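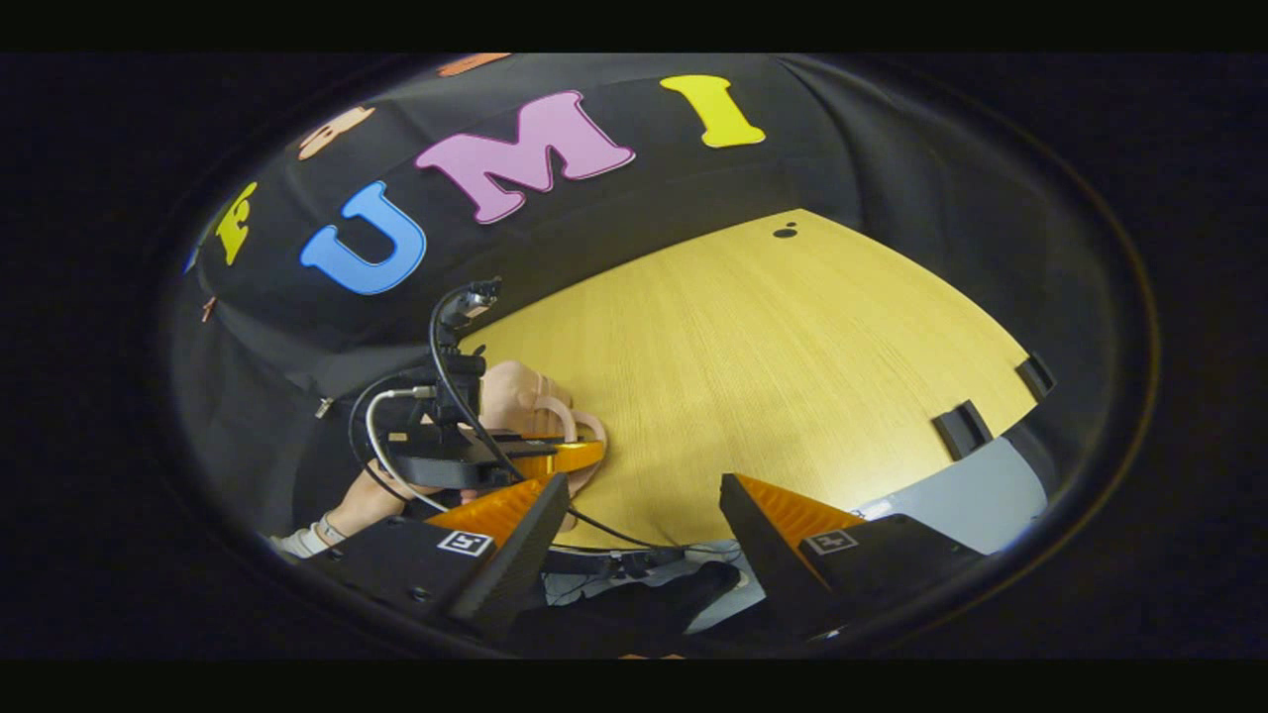 Cyril Kershaw 在第 1 版的问题页里提过一条意见：布面弯曲以后，字母的倾斜角应当相对布面量，还是相对桌沿量，说明里没有写，两位标注者各按各的理解做，合并后同一个字母会出现两套角度。第 2 版据此改为统一相对桌沿记录，布面的弯曲另设字段。下文均以第 2 版为准。

Drikirar 字母背景布数据说明

概述

Drikirar 收录黑色背景布、布上立体剪切字母以及布前桌面的图片与人工标注，用途是检验文字检测和轮廓分割在非平整底面上的表现。常见的文字数据多取自招牌、书页和屏幕，底面平直，字距均匀。布面上的字母没有固定基线，相邻两个字母的朝向可以相差很大，同一行字会随布的弧度改变走向。

数据由 Haworth 工作室整理，标注工具为 Trurus，导出格式与 Wurnadance 的布景清单兼容。

规模

图片总数 3,948 张。其中 200 张划为测试集，标注由两人独立完成后合并；其余为训练集，由一人标注，另一人抽查。测试集里有 182 张至少含一个残缺字母，即字母的一部分在画面之外，或被布的弧面遮住。未另设验证集，使用者可自行从训练集中划分。

划分以布置为单位。同一次布置的图片只进入一个集合，字母重新固定过即视为新的布置。仅移动桌子、不动字母的，仍算同一次布置。

收录对象

字母。泡沫材质，单色或带描边，固定在布面上。颜色按肉眼可辨的类别登记：蓝、粉、黄、橙、桃色、其他。描边颜色单独登记，例如粉色 M 带细白边，主色记粉，描边记白。不登记色值，光照差异会让同一块泡沫在不同图片里偏移明显。

背景布。登记颜色、弯曲方向、可见范围。布上的夹子登记位置，不登记型号。布与支撑物相接处如果能看清，画一条分界线；看不清时该字段留空。

桌面。登记外沿轮廓、木纹走向和表面上的孔。桌沿上的小件统一归入“边缘附件”，不再细分，早期版本曾试图区分夹具与挡块，标注者之间的一致率太低，已取消。

地面。只作为背景区域，不标注材质。靠近桌沿的反光区可选标。

未收录字母固定方式的侧视图，也未收录布背面的图片。

标注字段

image_id：图片编号，数据集内唯一。
layout_id：布置编号，划分集合时使用。
glyph：字母本身，大写。无法辨认时填 unk。
fill：主色类别。
outline：描边颜色，无描边填 none。
poly：字母外轮廓的多边形，只画可见部分，不补全。
tilt：倾斜角，相对桌沿，顺时针为正。glyph 为 unk 时不填。
truncated：可见部分不完整时为真。
curve：布面在该字母处的弯曲等级，分平、缓、急三级。
group：同属一个词的字母共用一个组号，按阅读顺序排列。
table_poly：桌面外轮廓。
note：自由文本，中文或英文。

字母判读规则

一、只看得见一小段边缘、颜色可辨而字形不可辨的，glyph 填 unk，fill 照填。不得根据上下文推测字形。即使同一布置的其他图片里能看到完整字母，本图仍填 unk。

二、字母 I 与数字 1、字母 O 与数字 0，按布置清单判定。清单未列的一律作字母处理。

三、倾斜后容易混淆的字形，如 M 与 W、U 与 C、N 与 Z，先看同组其他字母的朝向，再定 glyph。仅凭单个字母无法判断时填 unk，并在 note 中写明候选。

四、词组按可见的完整字母建立。蓝色 U、粉色 M、黄色 I 这样的一组，三个字母都较大、依次拼读，组内记作 UMI。周围零散的残缺字母不并入该组，各自单列。

五、颜色介于两类之间时，取色块中部判断，不取边缘。桃色与橙色争议最多，仍有分歧的以第二标注者为准。

六、字母投在布上的阴影不画进轮廓。描边属于字母，画进轮廓。

目录

images 放图片，按 layout_id 分子目录。
labels 放标注，一图一份，文件名与图片相同。
layouts 放布置清单，列出每次布置用到的字母和颜色，不含位置。
splits 放训练集与测试集的编号表。
CHANGES 为版本记录。

读取时请以 splits 中的编号表为准，不要按子目录自行切分。labels 中多边形的点按顺时针存放，首尾不重复。

评测

检测任务报告全部字母和残缺字母两个结果，glyph 为 unk 的框不计漏检，也不计误检。识别任务只统计 glyph 已知的字母。倾斜角误差按环形差计算，角度跨零点时容易算错，评测脚本已处理，自写脚本的请自行核对。

词组任务要求组内字母和顺序全部一致才算正确，部分正确不给分。对于沿弧面排列的词，阅读顺序按布面展开后的方向，不按图上的横坐标。

已知问题

部分布置中黑布与深色支撑物之间对比很低，分界线标注误差偏大，不建议用于精细分割。

桌面近旁的强反光会使浅色木纹的外沿断开，table_poly 在这些位置由标注者按直线或弧线接续，note 中写有 bridged。

黄色和蓝色字母多于其他颜色，按颜色分组统计时需要加权。字母频率也不均衡，Q、X、Z 极少出现，不宜单独报告。

curve 的三级划分依赖目测，缓与急之间的界线不稳定。需要连续量的使用者应从同组字母的 tilt 变化自行估算。

布面褶皱未标注。有人在问题页建议加上，试标后发现褶皱的起止点难以统一，暂不列入。

版本记录

第 2 版：tilt 改为相对桌沿；新增 curve；取消边缘附件的细分；修正若干 M 与 W 的误标；重新导出 splits，与第 1 版的结果不可直接比较。

第 1 版：首次整理，仅含字母轮廓、颜色和桌面轮廓。

反馈

勘误请附 image_id 和字段名，每条只写一个问题。每周二集中处理，改动先进入 CHANGES，下次导出时生效。对测试集标注有异议的，由两位标注者重新判读，期间原标注保留。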